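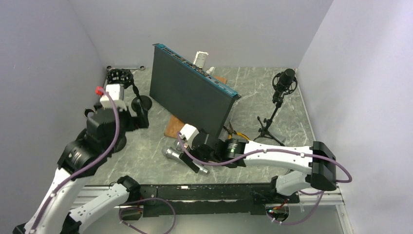 Chapter 6
Two Arms, One Table

By now you have one arm that goes where you send it, most of the time. The natural next step is to buy a second one and double your troubles. Gøran Westerberg, who built the first Gollgate bench in a shared workshop, kept a log of every stop and stall during his opening month with two arms. It ran to 244 entries. Only 17 of them involved a broken part. The rest came down to reach, cable slack and the clutter we politely call "the workload."

This chapter takes those in order. We start with the rail, go on to cables – which will snag on anything you own, and on several things you don't – and finish with the table itself. Foam cubes are fine for a first day. After that, give the arms something awkward. 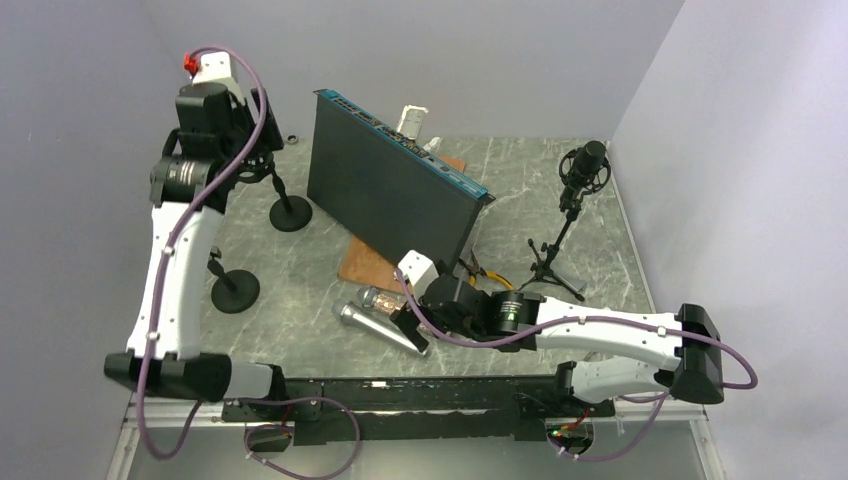 Figure 6.1. Two arms on a shared front rail, with audio gear and hand tools within the walls.

Long, thin and round things lying at odd angles will teach you more about grip planning than any cube. So will a flat metal box on its edge, a shape that seems to have been designed to annoy robots.

Before reading on, sketch your own table from above and shade the area both arms can reach. That patch is where you will spend the next 53 pages.

Related chapters
Chapter 4: Mounting Your First Arm
Chapter 5: Cable Slack and Other Regrets
Chapter 7: Taking Turns
Appendix B: The Gollgate Parts List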